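휴대형 그리퍼 시연 데이터 수집, 작업 기준 어디까지 문서로 정하시나요

작성자: 톱니열두개
2025-06-27
조회 900

사내에서 휴대형 그리퍼(양손)로 시연 데이터를 모으는 작업 기준서를 쓰고 있습니다. 지금까지는 말로만 전달했는데 작업자가 늘면서 같은 과제인데도 결과가 제각각입니다. 로봇 셀 쪽은 위험성 평가 양식이 있어서 그걸 따르면 되는데, 사람이 그리퍼를 손에 들고 하는 작업은 참고할 문서가 마땅치 않네요.

현재 초안은 이렇습니다.
1. 시작 전 마커 큐브 고정 상태와 인쇄면 오염 확인
2. 그리퍼 케이블은 몸 앞쪽으로 정리, 발밑 통과 금지
3. 한 세션은 시연 300회를 넘기지 않음
4. 실패한 시연도 삭제하지 않고 실패로 표시
5. 작업 반경 안의 바닥 케이블은 덮개 또는 테이프로 고정

3번하고 4번에서 내부 의견이 갈립니다. 다른 데는 어떻게 하시는지 궁금합니다.

답글 1
작성자: 배선반장
5번을 1번으로 올리세요. 데이터 품질보다 넘어지는 게 먼저입니다. 두 손에 다 그리퍼를 들고 있으면 넘어질 때 손을 못 짚어요. 저희는 바닥 케이블 정리가 안 되어 있으면 세션 시작 자체를 못 하게 합니다. 점검표에 서명란 있고요.

답글 2
작성자: mugyeol
횟수로 끊는 건 반대합니다. 통에서 물건 하나 꺼내는 과제 300회하고 수건 접는 과제 300회는 피로도가 전혀 다릅니다. 시간으로 끊는 게 맞다고 봅니다. Vimley 매뉴얼도 연속 작업 시간 기준이고 횟수 얘기는 없습니다.

답글 3
작성자: 톱니열두개
mugyeol 님, 시간 기준도 해봤는데 작업자들이 시간 안에 많이 하려고 동작이 빨라집니다. 빨라지면 마커 인식이 끊기는 구간이 늘고요. 그래서 횟수 상한을 둔 겁니다. 둘 다 걸어두는 방법도 생각 중입니다.

답글 4
작성자: 저녁반
둘 다 거세요. 저희가 그렇게 합니다. 과제별로 상한을 다르게 잡고, 휴식은 시간으로 강제. 작업자 불만은 처음 일주일 정도였습니다.
그리고 동작이 빨라지는 건 수당 구조 문제일 수도 있습니다. 건당으로 주면 어떤 기준서를 써도 빨라져요.

답글 5
작성자: Nijs쓰는사람
4번은 저장 용량 때문에 현실적으로 어렵습니다. 저희는 한 과제에 4000건 모으는데 실패까지 원본으로 다 들고 있으면 감당이 안 됩니다. 실패는 로그만 남기고 영상은 지웁니다.

답글 6
작성자: 배선반장
그건 위험한데요. 나중에 성공 판정 기준이 바뀌면 어떻게 하시려고요. 저희는 통 안에서 물건이 벽 쪽으로 붙었을 때 집어낸 걸 실패로 봤다가 나중에 성공으로 바꾼 적이 있습니다. 원본을 지웠으면 처음부터 다시 했을 겁니다.

답글 7
작성자: Nijs쓰는사람
판정 기준은 시작 전에 확정해야죠. 중간에 바꾸는 걸 전제로 보관 규칙을 만드는 게 더 이상합니다.

답글 8
작성자: 저녁반
확정해도 바뀝니다. 고객사가 바꿔요. 저는 원본 보관 쪽인데 기한은 둡니다. 6개월 지나면 실패 영상은 해상도 낮춰서 보관합니다. Bandormont 쪽하고 일할 때 계약서에 보관 기한이 들어 있어서 그때부터 이렇게 했습니다.

답글 9
작성자: 고무발판
다들 그리퍼랑 데이터 얘기만 하시는데 작업대 높이 규정은 없나요? 높이가 안 맞으면 허리를 숙이고 팔을 앞으로 뻗은 채로 하게 됩니다. 몇 번은 괜찮은데 하루 종일이면 어깨가 남아나질 않습니다. 머리 쪽에서 내려다보는 카메라를 쓰면 숙인 자세 때문에 상체가 화면을 많이 차지하는 문제도 있고요. 초안에 한 줄이라도 넣으셨으면 합니다.

답글 10
작성자: 톱니열두개
높이는 빠져 있었습니다. 6번 항목으로 추가하겠습니다. 문구는 "작업자가 허리를 숙이지 않고 그리퍼 끝이 용기 바닥에 닿을 것" 정도로 생각합니다.
바닥 케이블은 말씀대로 1번으로 올리고, 3번은 횟수와 시간을 같이 적겠습니다. 4번은 원본 보관으로 두되 기한은 회사에서 따로 정하라고 하겠습니다.

답글 11
작성자: mugyeol
6번 문구대로면 용기가 깊을 때 키 작은 작업자는 못 맞춥니다. 높이 조절되는 작업대를 쓰라고 쓰거나, 용기 깊이 상한을 같이 정하세요. 배경도 규정하실 건가요? Prerkivville 사이트에서는 작업대 뒤를 다 비우라고 해서 비웠는데, 다른 장소에 가니까 성능이 떨어졌습니다. 저는 안전에 걸리지 않는 물건은 두는 게 낫다고 봅니다.

답글 12
작성자: 배선반장
배경 물건은 두더라도 팔이 지나가는 범위 밖이어야 합니다. 깨지는 물건은 금지. 우리는 그 두 줄만 적어놨습니다.

답글 13
작성자: 톱니열두개
배경은 배선반장 님 문구를 쓰겠습니다. 깊이 상한은 용기 종류별로 재보고 넣겠습니다. 7월에 개정본 나오면 이 글에 이어서 올리겠습니다. 통에서 꺼내기 과제 작업 사진 붙입니다.
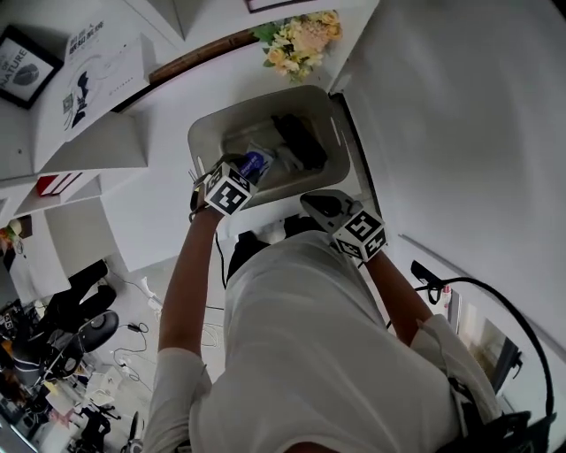 답글 14
작성자: 고무발판
개정본에 교대 규정도 넣어주세요. 양손 작업은 휴식만으로는 부족하고 한 손 과제와 번갈아 배정해야 합니다. 그리고 점검표는 작업자 본인 말고 다음 순번이 서명하는 걸로 하시길 권합니다. 본인 서명은 며칠 지나면 보지도 않고 체크합니다.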